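Folding ribbed knit tops so the hem doesn't flare
Posted in Laundry & Closets
Viewed 375 times

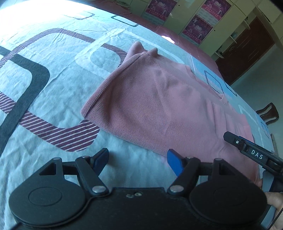 My folding method and what goes wrong

I have a pink ribbed knit top that I fold on the bed after it dries, and I can't get it to come out as a neat rectangle. The body is finely ribbed and the hem is a wider rib. When I lay it out, the hem rounds off at the corner and the fabric creases on the diagonal through the middle. Some of it always sticks up at one edge no matter how I spread it.

What I do now is lay it out front down, fold the sides in, then fold the bottom up to the neck. By the time it goes in the drawer the hem has opened out like a fan. After a few days there is a line across the front that doesn't drop out when I wear it.

I have 3 of these in different colors from Wolleo and they all do the same thing. The tag says dry flat and do not hang. The drawer is 9 inches deep, so they could stand on edge if I could get them to hold a shape. I don't own an ironing board and would like to keep doing this on the bed.

Is there a better order for the folds, or is the hem stretched out for good?

kirkel_closet

The order is most of your problem. If you fold the bottom up last, the hem ends up on the outside with nothing holding it. Put it on the inside.

Lay the top front down. Pat it flat from the center toward the edges with your palms. Don't pull on the corners, because ribbing stretches sideways very easily and then springs back unevenly, which is where diagonal creases come from. Line up the two side seams so they run straight from the armhole to the hem.

Next, close the ribs of the hem. Put one hand on each end of the hem and push gently toward the middle until it is the same width as the body. It will want to be narrower than you think.

Fold one side in to the center, then the other. If there are sleeves, lay them straight down along the folded side so they don't cross over each other. Then bring the hem up one third, and bring the neck end down over it. The hem is now in the middle of the packet and the weight of the rest keeps it closed.

For the line across the front, fold in thirds and not in half. The folds then fall above and below the middle, where they show less. You can also lay a rolled hand towel in the fold if the tops sit for a long time.

Standing on edge should work in a 9 inch drawer as long as the row is snug. With only three tops you will need something to fill the rest of the space or they slump over.

sandutum

Just roll them. I roll everything and never have this problem.

lodhi_laundry

I would not roll these unless you are packing a suitcase. A tight roll stretches the outer layer and you get a wavy hem.

I agree with the order given in the first reply, but I would look at the surface too. A mattress gives under your hands, so when you press on one part of the top the part next to it lifts. A sheet with wrinkles in it adds to that. Pull the sheet tight first, or put a large piece of cardboard or a folded bath towel under the top while you work. I use the back of a big calendar. A table is better if you have one that is long enough.

As for whether the hem is stretched for good, you can check. Wet only the hem with cool water, squeeze it in a towel, push the ribs together with your fingers and leave it flat overnight. If it is mostly cotton it will usually pull back in. If it has a lot of acrylic and has been through a hot dryer, it may stay the way it is. Look at the fiber tag before you spend time on it.

Also make sure they are completely dry before they go in the drawer. The wide rib at the bottom is thicker and takes longer than the body. Mine feel dry everywhere else by evening and the hem still needs until the next morning, longer in December when the windows stay shut.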